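What the gripper thought it had: notes for the afternoon session

Speaker: Huiling Xiong, Garnel
Slot: 20 minutes plus questions

Start with thanks to Dineo Baloyi for the invitation. Say early that the slides will be shared, so people can stop taking photos of the tables.

Opening

I work on the table-clearing tasks in Motaung, our household simulator. In April we had a fault that made our results look better than they were for eight days. I want to go through how it got in, how we found it and what we changed. No hardware was damaged. It would have been if we had moved to the real arm on the date we had planned.

The task

The arm has to pick a thin item off a plate and put it in a bin. Thin items are awkward. The fingers have to come down close to the plate without pressing on it, and the plate is often on something that can move. We vary the room each time: the plate may be on the table, on a worktop or on a chair seat. Each training batch is 1,000 attempts.

(Slide 4. Leave it up for a moment before speaking.)
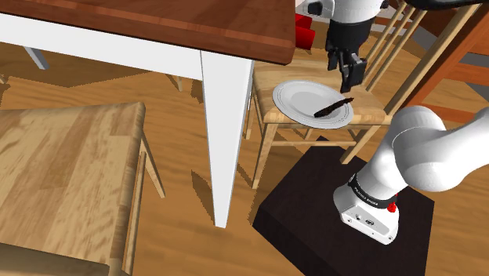 Slide 4: Gripper above the plate, plate on the chair seat. Motaung, simulated.

Point out the rim of the plate. The whole talk comes back to it.

What went wrong

The success check asked two things. Were the fingers stopped before they fully closed? Was there contact on both fingers? If both were true, the attempt counted as a grasp, and the arm went on to lift.

The arm learned to close on the rim. The rim stops the fingers and gives contact on both sides. The check said yes. The item stayed where it was on the plate, or slid off when the plate tipped.

We had a second check at the bin which should have caught this. Precious Mtshali had switched it off while she fixed a separate problem with the bin model, and the note about switching it back on was in a branch that none of us merged. I approved that change, so please don't read this as one person's slip.

(Pause. Someone usually asks about code review at this point. Take it at the end.)

How we found it

The score went up quickly and we were pleased. Yasuo Yoshida was looking at the contact forces for another reason and saw that they were far too high for a light, thin object. He pulled 200 of the attempts marked as good and replayed them. In 38 of them the gripper had hold of the item. The rest were rim grasps.

Give them time with those two numbers. Don't rush on.

Why it was a safety matter

On the real arm, closing on a rim with that force can break a plate. With the plate on a chair, lifting by the rim can drag or tip the chair as well. Our force limit was set for the fingers and did not cover what they might be holding. Precious Ngcobo, who runs the lab floor, had asked about broken crockery in the planning meeting. We told her the simulator would show it. Our plates could not break in the simulator, so it never did.

What we changed

The check now tests which object is touching the fingers.
The item must leave the plate and the plate must stay put.
Any check that is switched off prints a warning at the top of every report.
The closing force starts low and a person has to sign for an increase.
We replay a random set of good attempts before each release, as well as the bad ones.

The last one takes an afternoon and people grumble about it. We still do it.

Still open

Chairs are the hard case. Our seats slide too easily compared with the ones in the lab, and we have not settled on a friction value. The Follska team has a better floor model and has offered to share it. Ask them to stand up if they are in the room.

Questions. If there are none, ask Yasuo to show the force plots on the spare slide.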